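Doucette and Carrier book their place at the synchro nationals

Kisent Synchro are going to nationals! The club's senior team finished second at the regional championships at the McIntyre rink on Tuesday night, and with the top four going through, the party in the changing room started well before the medals were handed out.

It is the first time in 7 seasons that a Kisent team has qualified at senior level. The last group to do it had Annick Fortin as captain. She now coaches the side, and she was in tears at the boards before the music had finished.

"I had a speech ready for if we came fifth," Fortin said afterwards. "I'd been working on it since breakfast. I've never been so happy to throw something away."

The team sat third after the short programme, skated on Tuesday afternoon to a tango arrangement that has been growing on audiences all winter. The intersection was as quick as it has been all season, and the twizzles, which went badly wrong at the autumn invitational, came out together and stayed together. There was a small wobble going into the no-hold element, when one side of the block drifted wide, and the judges took note of it. Tonditz, the defending champions, led the field after that segment, with Linik in second and Kisent a whisker behind.

Then came the free skate, and what a free skate it was. Drawn to go out last, at ten past nine, Kisent had to wait through a resurfacing and a long delay over the sound system before they could take the ice. Huguette Doucette, in her first year as captain, kept everyone moving in the corridor with a game of catch using a rolled-up pair of socks. Whatever the secret is, it worked. They came out skating big and fast from the very first crossovers, and by the time they hit the pivoting block the whole far end of the stand was clapping along.
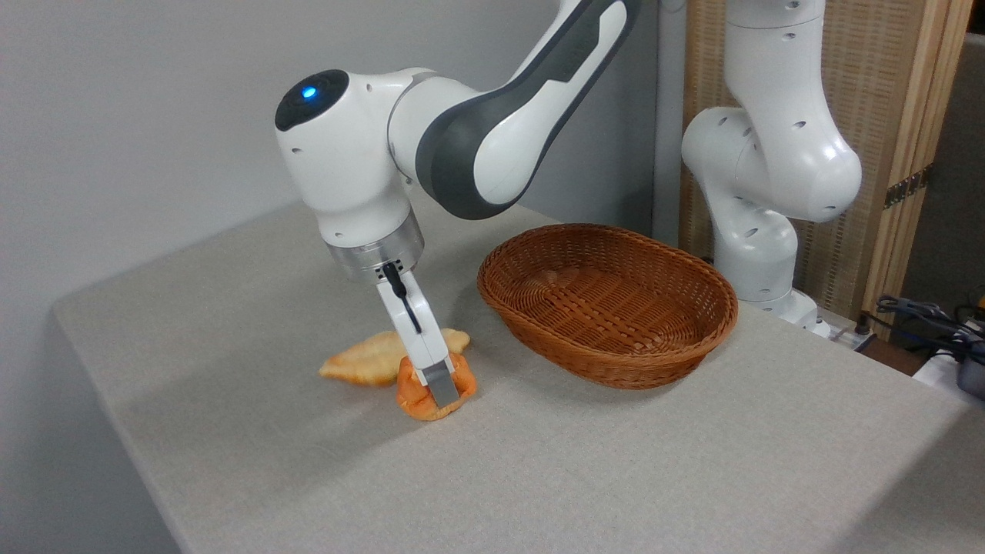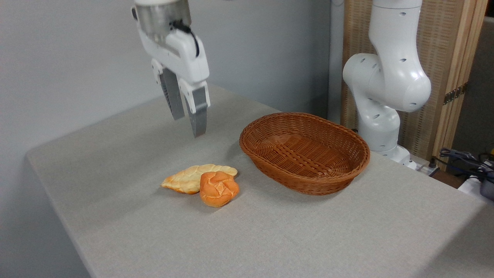
The high point for many in the building was the group lift halfway through, with Thérèse Carrier going up on the long held note and coming down right on the drum beat. Carrier only took over the lift in January, when Lucie Leclerc broke a bone in her foot during an off-ice session. Leclerc has been at nearly every practice since, first on crutches and then in a big grey boot, calling out counts from the penalty box. She was there again on Tuesday and could be heard from the other side of the rink.

"I could hear Lucie over the music," said Carrier, laughing. "She was shouting 'up, up, up' and I thought, yes, I know, I'm going! But it helped. It was her lift first and she taught me all of it, even the bit with the free arm that I was so bad at for weeks."

Leclerc hopes to be back on the ice in April. Whether she slots straight into the line-up or works her way in over the summer has yet to be settled, and Fortin would not be drawn on it.

The closing step sequence had been reworked as recently as a fortnight ago. Fortin and the team's choreographer, Trinidad Riquelme, took out a slow turning section that never quite caught fire and put in a run of rockers and counters straight down the middle of the ice, finishing in a tight circle at centre. It is a lot to ask of tired legs at the end of a free skate. They got through it with no falls, and the noise when they hit the final position was tremendous.

Riquelme, who came to the club from ice dance and still teaches a few couples in the mornings, had watched from behind the judges' stand because she finds it too hard to stand with the coaches. "I look at edges," she said. "I can't help it. And the edges tonight were beautiful, really deep, even from our younger ones. I did shout once. I think I shouted at a judge, but in a nice way."

Kisent won the free skate segment outright, which lifted them past Linik and into silver. Tonditz held on for gold with a very polished programme of their own, and their cartwheel wheel-to-circle transition drew a well-earned gasp. Linik took bronze, and the McIntyre home team were fourth, to huge cheers from the local crowd, so all four of those clubs will be heading to nationals together.

There was good news lower down the ages too. The Kisent juniors came fifth in a strong field, their best result yet, and the beginners' team, some of whom only moved up from learn-to-skate last spring, got round their first regional programme with every skater still upright and grinning. Their stuffed penguin mascot was last seen in the hands of the Tonditz juniors, and talks over its return are going well.

For the seniors, the plan now is a couple of days off followed by a return to early mornings. Fortin wants the short programme tidied up, starting with that no-hold element, and Riquelme has ideas for the opening of the free skate that she says are tiny and that the skaters suspect are not. There will also be an open practice at the home rink before the team travels, with both programmes skated in full costume. Everyone is welcome, entry is free and there will be cake in the upstairs café, with money from the cake going towards the coach hire.

Doucette, who was a spectator the last time a Kisent team made it this far, said it had not quite sunk in. "I was a little kid with my nose against the glass, watching Annick's team," she said. "I had their poster on my wall. My mum says it's still up there behind the wardrobe. I'm going to go and dig it out at the weekend and get her to sign it."

Results, senior section: 1 Tonditz, 2 Kisent, 3 Linik, 4 McIntyre. The full score sheets, including the junior and beginner sections, are pinned up by the skate hire desk.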